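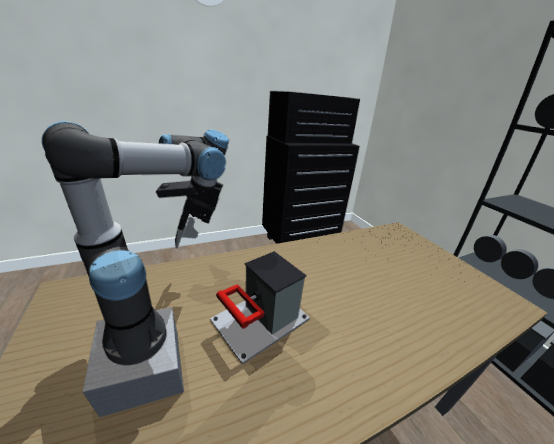 Two-finger gripper slips on a rectangular handle in simulation: change the fingers or the controller?

Posted by Grażyna Wieczorek
Category: Grippers and end effectors

Good morning to all. English is not my first language, so please be patient if I use a wrong word.

I am comparing two grippers for a handle task. The arm is a six-joint one on a metal block, on the left side of the table, and the fixture is a box on a flat plate with a red handle made from thick rounded bars. A short shaft joins the handle to the box. The robot must take the handle and turn it around this shaft. Everything is in simulation for now, we will buy the real gripper only in April.

The first gripper is the Dinsa, with slim fingers and narrow tips. The second is the Dutari, which has wider pads but is heavier. With the Dinsa the approach is very nice, because the fingers go easily inside the handle. But when the turning starts, the tips slide along the bar and the handle comes out of the grip. From 20 trials I lost the handle in 5. With the Dutari I lost it in 4, so the difference is too small for me to say which is better.

I use position control for the whole motion. The path of the wrist is an arc which I calculated from the drawing of the fixture. I already tried to increase the friction of the pads. It helped a little, but I do not like to do this, as I am afraid that I only hide the problem.

Is it more correct to look for another gripper, or to change the controller? My supervisor prefers the Dinsa for its price, which is 1,740 with the cable included.

Thank you in advance for any advice.

Ieuan Watkins

Get the wider one. Slim fingers are for picking small parts out of trays. We had the same thing on a drawer pull and bigger pads fixed it the same afternoon.

Serena Rizzi

I would not buy anything yet. Your two results are almost the same with two very different sets of fingers, and this makes me suspect the path.

With pure position control the wrist follows your arc exactly, also when the arc is a little wrong. If the center of your arc is not exactly on the axis of the shaft, the gripper pulls the handle toward itself or pushes it against the box during the turn. The force grows until the tips slide. You can check this without changing anything: record the contact force on the fingers during one turn and look at the part which points along the radius. In a good turn it stays small. If it climbs steadily until the moment of the slip, the center is wrong.

Then I would try these changes, one at a time, with the same start positions for both grippers:

Put the pad friction back to the value you had at the beginning.

Make the arm soft in the radial direction and keep it stiff in the direction of the turn. Most impedance controllers let you set this separately, but the frame must rotate together with the handle. I forgot this once and lost a full morning on it.

Look at the wrist angle. If the gripper does not rotate with the handle, the bar must roll between the pads, and narrow tips do not like that.

Check also the mass of each gripper in the controller model. The Dutari is heavier, as you write, and if the controller still has the mass of the other one, the arm will hang low and the comparison is not fair.

One thing about the numbers. Five against four in so few trials tells you nothing. I would run many more and move the fixture slightly between the trials, as on a real table it will never stand exactly where the drawing says.

Grażyna Wieczorek

Thank you, Serena. I checked the force as you explained and it climbs during the whole turn, with both grippers. I also found that I took the center of the arc from the edge of the box and did not add the length of the shaft. I will correct it and repeat everything with the original friction.

Ieuan, thank you also. I keep the Dutari in the comparison.

Morena Amato

Small addition. If your simulator replaces the fingers with simple collision shapes, turn on the collision view and look at the tips. In mine the tip was one box with a sharp corner, so it touched a round bar only on a line, and it slipped much more than the real pad did.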